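Keeping the Shared Workroom Clean: Report on a Student Project
Stedudlow College, Department of Home and Building Studies
Submitted 31 Oct 2018 by Raphaël Bouvier

3. Equipment

The workroom in the Fesgate building is swept by its users at the close of each session. At the start of the project the room had one long broom and no pan, and sweepings were pushed toward the door. The department approved the purchase of small hand tools in February.

Selection was limited to pans molded in plastic, with a raised rim and a handle that could be hung. Bright colors were preferred, as the earlier gray tools had often been mislaid. The oval hole in the handle fits the hooks already mounted beside the sink, and no new hardware was required. 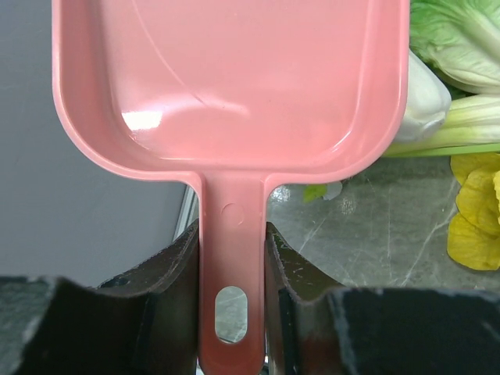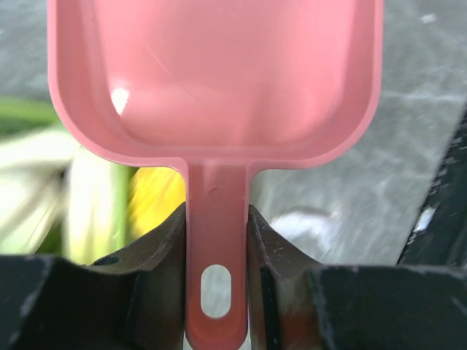
Figure 2. Pink plastic pan with hanging hole in the handle, two views.

4. Use and Findings

The pan was in service for 34 sessions. Users recorded the time spent sweeping on a sheet posted by the door, and 20 of them also returned a short written comment. Most comments concerned storage. Several users asked that the pan be hung at shoulder height, and the hook was moved accordingly.

Fine sawdust remained difficult to collect. A damp cloth was needed along the baseboards after sanding work, and this step has been added to the closing checklist.

5. Recommendations

A second pan should be obtained for the Pomare annex, where users currently borrow from the main room. The checklist should be reprinted in larger type.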